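Skilar open day, and what I think of their simulator

Posted Wednesday, late, typing on the train so forgive the state of it.

Went to the Skilar open day. Small unit, bad parking, decent coffee. I'd gone mainly for the software, a simulator for planning robot cell work before you buy any of the metal. We run short batches of brackets and covers, lots of clamping and unclamping, and I've been told by three different salesmen that an arm could do it. Wanted to see it tried first, even pretend tried.

Price first as that's what everyone at work asked. 2,629 for the single seat, a year's updates in with it. After that you pay for updates or stay where you are. No cut-down version for small shops. I did ask. Got a smile.

Install: didn't do it myself on the day, they had it up on a big screen and a row of desktops. Took the trial home on a stick. Went on fine at the second go. First go it wanted a licence file that was in a folder I hadn't opened, my fault, but the guide is 106 pages and that bit is on page 8, under a heading about fonts. Odd.

The demo was given by Selorm Addo, who was good. Quick, didn't talk down to anyone, took questions as they came. The job was toggle clamps on a board, robot arm on a table, get the gripper round to the handles. Sounds dull. It's exactly our job though, so I stood at the front like a keen schoolboy.
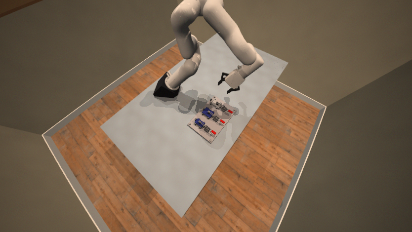
Somebody behind me asked why not just teach the points by hand on the real thing. Fair question. Answer was you can, but then your arm is tied up while you do it, and if the fixture moves you start agian. In the software you shift the board, press replan, get a cup of tea. I've tried the same at home since. Shifted the board a few times, it replanned each time, one path was daft (long way round, elbow right up) but you can drag it back to something sensible.

Good bits

Camera controls. Orbit, pan, zoom, all on the mouse and all where you'd expect. I've used Beretti's package and that one made me feel seasick.

Gripper swap is two clicks. Fingers open and close on a slider so you can check clearance beside a handle before you plan anything. Used this more than anything else.

Shadows. Thought they were showing off, but they do help you judge how high the fingers are over the work. Turn them off on an old laptop, mine was crawling.

Clash warnings are clear. Part goes orange, list of what's touching what, click to jump to it.

Less good

Clamp library is thin. A handful of toggle types and then you're drawing your own. Import works but the hinge points come in wrong and have to be set by hand. Did one, took me most of an evening. Second was quicker.

Contact is so-so. Pushing a handle over centre should have a snap to it and in here the handle just sort of goes. I wouldn't trust it for force. For reach and path, yes.

No undo on moving the base. WHY. Everything else has undo.

Save files are huge. My little test job was bigger than all our drawings for the month.

The rest of the day

Sarpong had a stand in the corner with fixture plates, nice stuff, nicely finished, chap was friendly but had no price list with him. There was meant to be a real arm doing the same job after lunch, had to leave before it for the school run. So I can't tell you how close the sim is to the real thing and I'd want to see that before spending. They're doing another one in October. Might drag our production manager along.

Sandwiches ran out by half twelve. Get there early.

Would I buy it? Probably, if they sort the clamp library. Had it been 2,000 I'd have put the order in from the car park. Sturkach do one that's cheaper but last I looked it wouldn't open our files at all, so no use to us, may be different for you.

Four stars. Would be four and a half with undo on the base, but the form only does whole ones.

Edit: had an email back about the hinge points, theres a tick box on import called "keep source axes". Ticked it, two out of three came in right. Still four stars.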